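Chapter 6
House Rules: Writing Standards People Will Keep

In this chapter
Why a cell needs written rules before it needs clever software
The four kinds of rule, and who gets to write each
Start states, end states and the reset
Speed, force and reach limits
Keeping a log that someone else can read

I learned about rules the embarrassing way. My first job out of college was at a little shop called Tesar, where we had one arm, one bench and a binder. The binder was 259 pages long and I was told to read it before I touched anything. I read eleven pages, signed the sheet at the back, and on my second afternoon I drove the gripper straight down into the bench because I'd typed a height in centimetres where the controller wanted millimetres. There was a rule about that. It was on page 140-something, under "Miscellaneous".

So when I say this chapter is about rules, please don't close the book! I'm not going to hand you a binder. I want to talk about the short ones, the kind that fit on a card taped beside the emergency stop, and how you go about choosing them.

Let's sort out some words first. A regulation is something the law makes you do. A standard is something a group of people in the trade have agreed on, and your customer or your insurer may well insist on it even if the law doesn't. Good practice is everything else, all the habits a decent crew picks up and passes along. You'll need the first two (we get to them in Chapter 7, with the forms), but most of your day is spent in the third, and it's the one that gets written down least.

My favourite place to practise writing rules is a block-handling job. The parts are cheap, they have plain shapes, and you can see straight away when a placement is crooked. It also has nearly every problem a grown-up job has. Parts lean on each other. One sits where the fingers need to go. The gripper body is wider than the fingers, so a path that looks clear at the fingertips can be blocked a hand's width higher up.

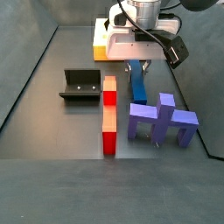
Elfriede Nägeli, who taught me most of what I know, used to make her trainees stand at the bench and write down every way the next move could go wrong. Anything was allowed. Then she'd cross off the ones the software already prevented, and whatever was left became the rules for that cell. It's a slow morning's work and I still do it with every new group. The lists are never the same twice, but a few items come up so often that I'll give them to you now.

Rule 1. Nothing closes on a part until the approach has been run once at slow speed. We use 80 millimetres a second or less. After any change to the layout, it gets run again, even if all you did was nudge a part over.

Rule 2. Check the housing and the cable as well as the fingers. Cables are the thing I see forgotten most. They swing, they loop out to the side, and the collision model usually leaves them out. Turn the wrist through its whole range by hand-jogging and watch where the slack goes.

Rule 3. Write down the start state. "Parts on the table" is no good to anyone. Which parts, which way up, touching or apart? Sosina Weldu at Cadska has her crew read the start state out loud to each other before a batch, and I've pinched that idea without shame.

Rule 4. Say what counts as done. If a block may lean, say so, and by how much. If it has to stand square, say that too.

Rule 5. Hands stay out until the arm is stopped and the person reaching in has the pendant. This one has no exceptions, and you shouldn't write any in.

You'll notice I haven't said anything about gripping force. That's on purpose. Force limits depend on the part, and a number copied from another cell is worse than a blank, as it looks like someone has thought about it. Section 6.4 shows you how to work yours out with a cheap scale and a bit of patience.

One more thing before we start. Rules go stale. At Sandhu they had a lovely card that told operators to wait for the green lamp, and it stayed up for a whole year after the lamp was moved behind a cabinet. Put a name on the card and a month for checking it (ours is January, when things are quiet). If a rule gets broken every day by sensible people, go and have a coffee with them before you print it in bigger letters.

Try this before reading on

Pick any pick-and-place job you can watch for ten minutes. Write a start state, an end state and no more than six rules, in everyday words. Give the page to someone who has never seen the job and ask them to set it up from your notes alone. Keep what they got wrong. You'll want it for Section 6.2.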